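Liasse Mastus — demande de mutation interne
Réf. 1595

Imprimé autocopiant en deux feuillets, format A4, texte en français
Boîte de 200 liasses, soit 400 feuillets
Vendu par Clukcombe, imprimés administratifs

Présentation

La liasse Mastus sert à enregistrer la demande d'un salarié ou d'un agent qui souhaite changer de poste, de service ou de site sans quitter son employeur. Le premier feuillet, blanc, part au service du personnel. Le second, jaune, reste chez le demandeur une fois l'accusé de réception rempli. Les deux feuillets portent le même numéro, imprimé en haut à droite, ce qui permet de retrouver une demande à partir de l'exemplaire du salarié.

Le modèle convient aux établissements qui ne disposent pas d'un formulaire maison ou dont le formulaire n'a pas été revu depuis longtemps. Il remplace la liasse Tang, qui n'est plus réimprimée. Les clients qui possèdent encore des liasses Tang peuvent les utiliser jusqu'à épuisement, les rubriques principales étant les mêmes.

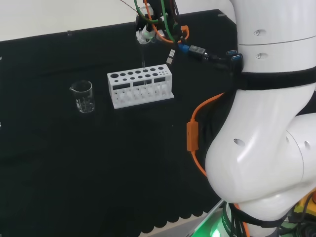
Contenu du formulaire

Le recto est divisé en quatre cadres.

Cadre A — Identité et situation actuelle. Nom, prénom, matricule, service, intitulé du poste, date d'entrée dans l'établissement, date de prise du poste actuel, quotité de travail.

Cadre B — Poste demandé. Le demandeur peut inscrire jusqu'à trois vœux, par ordre de préférence. Pour chacun, il indique le service, le site et, s'il la connaît, la référence de l'avis de vacance. Une case « sans poste précis » est prévue pour les personnes qui souhaitent seulement changer de site.

Cadre C — Motif. Six cases à cocher et quatre lignes libres. Le motif est facultatif, la mention figure sur l'imprimé.

Cadre D — Avis et décision. Avis du responsable actuel, avis du responsable d'accueil, décision, date d'effet. Chaque avis a sa ligne de signature. Un avis défavorable doit être motivé dans l'espace réservé à cet effet, volontairement plus grand que sur la liasse Tang.

L'accusé de réception est placé en bas de page. Il comporte la date de dépôt, le nom de la personne qui reçoit la demande et un emplacement pour le tampon du service.

Au verso du feuillet blanc figurent la liste des pièces que l'on joint habituellement et un tableau de suivi de cinq lignes. Le verso du feuillet jaune est vierge.

Comment la remplir

Écrire au stylo à bille, en appuyant, sur une surface dure. Les stylos à encre gel et les feutres ne marquent pas le second feuillet. Rabattre la couverture cartonnée entre deux liasses avant d'écrire, faute de quoi le texte passe sur la demande suivante.

Ne pas séparer les feuillets avant la signature de l'accusé de réception. Les avis et la décision sont portés ensuite sur le feuillet blanc seul ; une copie en est remise au demandeur avec la réponse.

En cas d'erreur dans le cadre A ou B, mieux vaut reprendre une liasse neuve. Noter alors le numéro annulé dans le registre du service — les numéros se suivent dans chaque boîte et un trou dans la série finit toujours par être remarqué lors d'un contrôle.

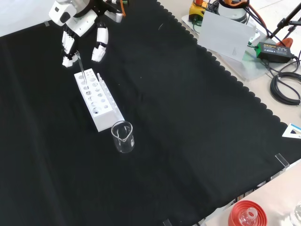

Main robotisée blanche tenant une pipette en verre au-dessus d'un portoir à tubes

Caractéristiques

Référence : 1595
Format fermé : 21 x 29,7 cm
Feuillets par liasse : deux (blanc, jaune)
Impression : noir, recto verso sur le feuillet blanc, recto seul sur le jaune
Reliure : collée en tête, détachable
Perforation : deux trous, à gauche
Numérotation : continue par boîte
Conditionnement : 200 liasses en quatre blocs
Fabrication : imprimerie Gemenetti

Le papier est sans bois et accepte le tampon encreur sur les deux feuillets. Il ne passe pas en imprimante laser : la chaleur altère la couche autocopiante et peut encrasser l'appareil. Pour un remplissage à l'écran, demander la version en feuilles simples, qui n'est pas autocopiante et se commande séparément.

Personnalisation

Le nom de l'établissement et son adresse peuvent être imprimés dans le bandeau supérieur. La commande minimale est alors de deux boîtes. Un bon à tirer est envoyé par courriel ; l'impression ne commence qu'après son retour signé. Les logos sont acceptés en noir uniquement. Le texte des cadres A à D n'est pas modifiable sur ce modèle.

Les établissements qui ont besoin de plus de trois vœux ou d'un cadre supplémentaire pour un avis médical doivent passer par une composition spéciale. Savita Grewal, au service des imprimés sur mesure, établit les devis à partir d'un croquis ou d'un ancien formulaire numérisé.

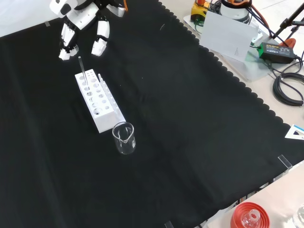

Conservation et classement

Le feuillet blanc est perforé pour entrer dans les dossiers individuels à tige. Stocker les boîtes à plat, à l'abri de l'humidité et loin d'un radiateur. Ne rien poser de lourd dessus : une pression prolongée laisse des traces bleutées sur les feuillets jaunes. Dans de bonnes conditions, les liasses restent utilisables trois ans.

La durée de conservation des demandes remplies dépend des règles propres à chaque établissement et n'est pas indiquée sur l'imprimé.

Commande et livraison

Les boîtes non personnalisées sont tenues en stock. La commande se fait en ligne, par courriel ou par bon de commande administratif. La livraison est partielle si plusieurs références sont commandées et que l'une d'elles manque, sauf demande contraire portée sur le bon.

L'édition en cours est celle de mai. La date d'édition figure en bas à gauche du feuillet blanc. Les boîtes entamées ne sont pas reprises.

Articles associés
Registre de suivi des demandes, relié
Chemise pour dossier individuel, à tige
Version en feuilles simples du formulaire Mastus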